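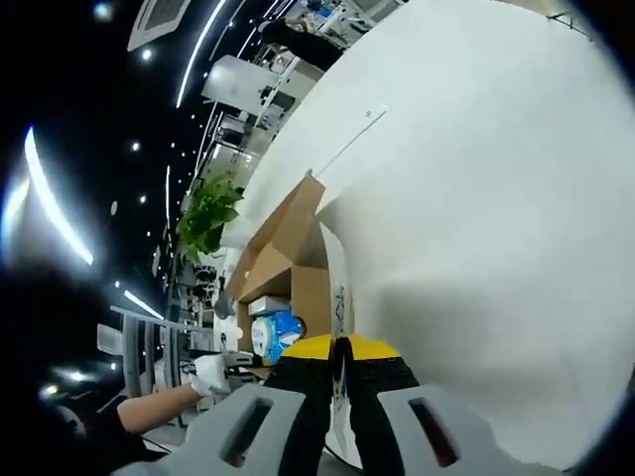 Moving out of a place you've lived in too long: a thread

Threads > Home & Moving > Francine Lavoie

Search this author's posts

Francine Lavoie
Fri 26 April

I've moved from Wummont to Hallari, around 700 miles, and I have opinions. They're all below. Mute me now if you own your home and plan to die in it.

The estimate. A pleasant man from Lai Movers walked through my apartment holding a tablet and said "oh, this is nothing." He said it in every room. He said it in front of the piano. I've never felt so insulted and so relieved.

Long-distance movers charge by weight, so at the end of it all you get a piece of paper telling you what your life weighs. Mine weighs 3,254 pounds. I would've guessed more for the books and less for whatever was in the hall closet.

Get the weight ticket, by the way. The driver stops at a scale empty, stops again full, and you can ask for both slips. I asked. He looked at me like I'd asked to see his report card, but he handed them over.

About the piano. It's a small upright, it hasn't been tuned since I was hopeful, and I paid to take it to another state. I don't play. My grandmother didn't either, much. It's a piece of furniture that judges two generations.

Everyone says to start with the things you don't use. Good advice, and it took me a week of evenings to see the flaw: if I start with the things I don't use, I spend the evenings meeting them. Why do I have a fondue set? Who is the man in this photo? I sat on the floor reading a warranty for a blender I gave away.

Start with the kitchen. It's miserable, you're angry the whole way through, and you finish.

Labels! My system was excellent for the first day. "KITCHEN — baking pans, top shelf." By the last night I was writing "STUFF" and, on one box, simply "NO." I've opened NO. It was tax records and a hand mixer.
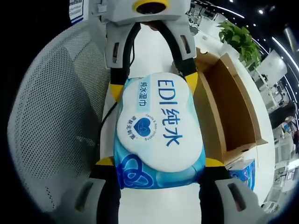

Francine Lavoie

Next up, the security deposit, a subject on which I could speak at length to anyone seated near me on a bus.

My lease in Wummont said the apartment had to be returned in "original condition." The original condition, when I got it, included a window painted shut and a smell. I did think about restoring the smell.

So I cleaned. I cleaned the top of the refrigerator, which in all my years there I had treated as a foreign country. I cleaned inside the oven. I lay on my back to clean the underside of a cabinet and had what I can only describe as a long talk with myself.

The landlord kept 80 dollars for "blinds." Not a sentence, just the word. I wrote back asking what about the blinds. He replied "the condition of them." We could've gone on like this for months and I'd have enjoyed it, but I was in the middle of buying a shower curtain and had to let it go.

If you want your whole deposit, take photos the day you move IN. I did this. They're on a phone that no longer turns on.

The drive. I did it over two days with a ficus belted into the passenger seat. The movers won't take plants across state lines, at least mine wouldn't. The ficus dropped a leaf every time I braked. By the motel we weren't speaking.

I'd pictured the drive as a time of reflection. I listened to one audiobook about a shipwreck and ate pretzels. At some point I realized I'd been rooting for the ice.

Change of address. I did the post office form early and felt like a real adult. Then came the bank, the dentist, the insurance, the other insurance, and the alumni office of a college I attended for one semester, who already had the new address. I never gave it to them. I never gave them the last one.

My electric company in Wummont wouldn't close the account over the phone without the account number. The account number is on the bill. The bill was in NO.

Hallari, first impressions: quiet. There's a hardware store called Cavach where a teenager cut me a key and then asked, with real concern, whether I "had people here." I said I had a ficus. He nodded and gave me the senior discount. I am not a senior.

The new apartment has one closet. The listing said "ample storage." I've walked through it looking for the ample. There's a deep shelf over the stairs I can reach if I stand on the piano bench, so the piano has finally earned something.

What I'd do again: pay for the movers. What I wouldn't: pack the can opener, the scissors and the sheets in three separate boxes and load them first. Dinner the first night was crackers, opened with my teeth, in a coat.

A few of you asked if I regret it. Ask me in September, when I've been through a summer on the top floor. So far I like the light in the mornings, and the neighbor downstairs practices the trombone badly but at reasonable hours. I've been thinking of getting the piano tuned in self-defense.

That's the thread. There are still boxes in the bedroom and I'm using one as a nightstand, and if you come to visit you'll be told it's a nightstand.

Comments

Ksawery Krawczyk
Did you have them weigh it with the piano or is the piano a separate line? Mine was a separate line and I'm still mad.

Francine Lavoie
Same truck, same scale, plus a "bulky item" fee. So both.

plainsgirl_tess
we have a box that's been through three moves still taped. it says "desk." we don't have a desk

northporch
You can fight the blinds thing, a lot of states make them send an itemized list. Look up the deadline for yours.

Francine Lavoie
He'd say the blinds ARE the list. But thank you, I'm looking it up tonight.

mrs.dunleavy
How is the ficus

Francine Lavoie
Thinner. It's by the window and has one new leaf, which I've been told not to touch.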